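**Zwischenbericht an die Förderstelle, Berichtszeitraum bis einschließlich Mai**

Vorhaben: Pack- und Sortierplätze in der Ausgabestelle Waren
Träger: Makori gGmbH
Projektleitung: Vira Hrytsenko
Fachliche Begleitung: Oldřich Brabec

## 1. Stand des Vorhabens

Gegenstand der Förderung ist die Neuordnung der Arbeitsplätze, an denen Haushalts- und Pflegemittel für die Abgabe an Privathaushalte zusammengestellt werden. Im Berichtszeitraum wurden die Tische neu aufgestellt, die Arbeitsflächen mit einheitlichen Unterlagen versehen und die Abläufe beim Einpacken schriftlich festgelegt. Die im Bewilligungsbescheid genannten Arbeitspakete 1 und 2 sind abgeschlossen. Arbeitspaket 3 (Beschilderung und Regalordnung) ist begonnen, Arbeitspaket 4 (Einweisung der zweiten Gruppe) steht noch aus.

Bis zum Ende des Berichtszeitraums wurden 2.624 Packstücke ausgegeben. Davon entfielen 314 auf den letzten Monat, gegenüber 312 im Vormonat. Die Ausgabemenge blieb damit trotz der Umräumarbeiten stabil.

## 2. Arbeitsflächen und Unterlagen

Die Tische mit heller Holzmaserung wurden aus dem Bestand übernommen. Auf eine Neuanschaffung konnte verzichtet werden; die hierfür vorgesehenen Mittel sollen, vorbehaltlich Ihrer Zustimmung, in die Regalordnung umgewidmet werden.

Als Unterlage dient weißes Papier in großen Bögen, das am Rand mit Klebeband oder mit Metallklammern befestigt wird. Die Befestigung mit Klammern hat sich beim Wechsel der Bögen bewährt, während das Klebeband bei täglicher Nutzung Rückstände hinterlässt. Herr Dušan Štefanec hat daher vorgeschlagen, alle Plätze im nächsten Quartal auf Klammern umzustellen.

Der Verbrauch an Papier liegt über der Planung. Bislang wurden 194 Bögen verwendet. Ursächlich ist vor allem, dass verfleckte Bögen nicht durchgängig nach derselben Regel ausgetauscht werden. Einzelne Plätze wechseln täglich, andere erst, wenn ein großer Teil der Fläche betroffen ist.
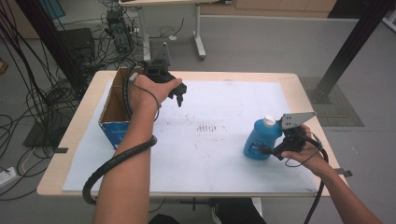

Eine verbindliche Regelung ist mit der Gruppe abgestimmt und tritt zum kommenden Monat in Kraft. Danach ist ein Bogen spätestens dann zu ersetzen, wenn sich im mittleren Arbeitsbereich Flecken befinden. Leichte Spuren am Rand gelten nicht als Anlass für einen Wechsel. Gebrauchte Bögen werden gesammelt und mit dem Restabfall entsorgt.

## 3. Ablauf beim Einpacken

Für das Einpacken gilt seit Beginn des Berichtszeitraums folgende Reihenfolge:

1. Der Karton wird geöffnet auf die linke Seite der Unterlage gestellt.
2. Flaschen werden aufrecht auf der rechten Seite bereitgestellt, die Verschlüsse vorab geprüft.
3. Flaschen werden einzeln und stehend in den Karton gesetzt.
4. Zwischenräume werden mit Packpapier gefüllt, danach wird der Karton verschlossen und mit dem Etikett versehen.

Die Trennung der beiden Tischseiten war im Konzept nicht vorgesehen und geht auf eine Anregung von Frau Yabsira Nigatu zurück. Sie erleichtert die Übergabe zwischen zwei Schichten. Bei schweren Flaschen bestehen noch Unsicherheiten, ob der Boden der verwendeten Kartons ausreichend trägt. Mit dem Lieferanten Drerko wurde vereinbart, eine stärkere Ausführung zur Erprobung bereitzustellen.

## 4. Raum und Arbeitssicherheit

Bei der internen Begehung durch Herrn Bořivoj Štefanec wurden zwei Punkte beanstandet. Zum einen liegen Kabel und Steckdosenleisten teilweise offen auf dem Boden. Zum anderen werden Geräte neben den Tischen auf dem Boden abgestellt, was die Reinigung erschwert und die Laufwege verengt. Beide Punkte waren bereits im ersten Bericht aufgeführt und konnten aufgrund der verzögerten Lieferung der Kabelkanäle nicht erledigt werden. Die Montage ist durch die Firma Norkudex zugesagt, ein verbindlicher Termin wird nachgereicht.

Die Vorgabe, am Arbeitsplatz geschlossene Schuhe zu tragen, wurde in die schriftliche Einweisung aufgenommen.

## 5. Mittelverwendung

Die Ausgaben bewegen sich im Rahmen des bewilligten Kostenplans. Mehrausgaben bei den Papierbögen werden durch Minderausgaben beim Mobiliar ausgeglichen. Der zahlenmäßige Nachweis wird fristgerecht mit gesondertem Formblatt vorgelegt.

## 6. Nächste Schritte

- Umstellung aller Unterlagen auf Klammerbefestigung
- Erprobung der stärkeren Kartons an zwei Plätzen
- Montage der Kabelkanäle und Freiräumen der Bodenflächen
- Einweisung der zweiten Gruppe durch Frau Nigatu

Wir bitten um Rückmeldung zur beantragten Umwidmung der Mobiliarmittel, damit die Bestellung der Regalböden ausgelöst werden kann.

Vira Hrytsenko
Projektleitung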